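Putting the wrist camera right, at last

Sunday, May 11, 2025

I said I'd write up what I did to the Jander cell over the bank holiday and then I didn't, so it's a bit of a ramble, sorry. The short version is that the simulated camera now sits where the real camera sits, and I've got my evenings back.

Some of you will remember the cell from last June, when it was mostly a bench and a lot of cable ties. It's one arm with a two-finger gripper and a camera looking down past the fingers. I call the whole lot Jander, after the name on the crate the bench came in. Before anything runs on the real arm it runs in the simulator first, in a scene file called Shemweta (all my scene files get silly names, it stops me calling them test_final_2). The job is dull on purpose: pick a bottle out from among some other kitchen bits and put it somewhere else.

The trouble started when I swapped the fingertips. The old pair had gone smooth on the inside faces and were letting go of things, so I printed new ones with a stepped profile and bolted them on. Four screws, ten minutes with a cup of tea. Lovely. Then I forgot that the model in the simulator still had the old short tips, so every grasp I worked out on screen was being closed too low on the real bench. I spent an entire Saturday blaming the gripper motor. I had the cover off it! There was nothing wrong with it at all, apart from a bit of fluff.

Once I'd put the new tips in the model I could see the second problem, and this one was older. The camera mount was out. I'd typed the offset in by hand at the very beginning, measured with a steel rule while kneeling on the floor, and I was 8 mm off sideways and a good bit off in tilt as well. Eight millimetres doesn't sound like much until your gap either side of the bottle is less than that.

So this is how I set it now, mainly so that I can find it again.

Home the arm and let it sit. Open the gripper all the way. Take a still from the real camera, then render one from the simulator in the same pose, and flick back and forth between them on the same screen. Look only at the fingertips to begin with and ignore whatever's on the bench. I fix tilt before I touch the sideways offset, as changing the tilt shifts everything else and you end up going round in circles. Then close the gripper halfway and do it again. If the tips agree open and halfway, they've agreed shut every time so far.

It took me 17 goes. I kept a list in the notebook and the first six are rubbish, because I was editing one copy of the file and loading another. The working copy lives in the Jorkura folder now and the other one has been deleted, with some feeling.

After that I set a batch going overnight and went to bed. 2,881 renders by the morning, which filled the little drive right up, so the last job of the weekend was clearing old ones off it. I don't go through them all, obviously. I pull up a handful over breakfast and look for anything daft, like a finger passing straight through the bottle or the whole bench floating off.

I've left the background plain for now. A proper kitchen worktop would be nicer to look at but it slows the rendering down a lot, and for checking fingers against a bottle I don't need one. The lighting could do with some work too, as one finger always comes out darker than the other and on my real bench the lamp is on a different side. 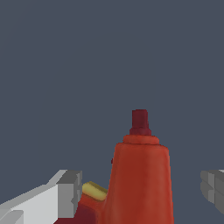
Next on the list is the cable. It rubs where it goes round the elbow and the sleeve is starting to look tired, so I've ordered a longer one and a couple of clips from Fakport. Postage was more than the clips. While it's off I'll re-grease the wrist, check those four fingertip screws with the proper driver, and put a paint mark across each head so I can tell at a glance if one has crept. Then I'll have to do the camera again, I suppose, as I can't get at the wrist without taking the bracket off. I'll post the numbers when I've got them.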